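Terolow Users Forum > Demonstration Methods > Cloth tasks: hand-held grippers or remote control?

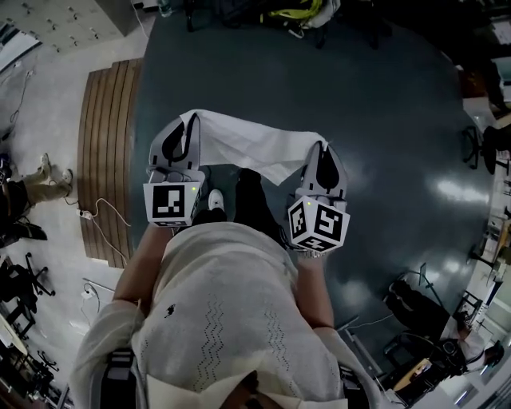 kotik_lab_ops
Moderator, Demonstration Methods

Members are asked to comment on the proposed guidance for two-handed cloth tasks. The draft recommends hand-held grippers, with one corner pinched in each and the cloth kept level between them. Our group recorded 241 demonstrations this way in January.

blackburn_teleop
We do not support the draft as written. A person holding the grippers can reach poses that the arms cannot. Of our 900 hand-held recordings, 657 could be replayed on the Plarkico arms. Remote control avoids this problem.

plarkico_user7
Remote control is also slow. Our operators tire before noon - and thin cloth slips when they cannot feel the pull.

kotik_lab_ops
Noted. Would a reach check before recording meet the objection?

blackburn_teleop
In part. We would still ask for remote control on the final fold.

Contact the moderators | © Terolow Users Forum | Back to top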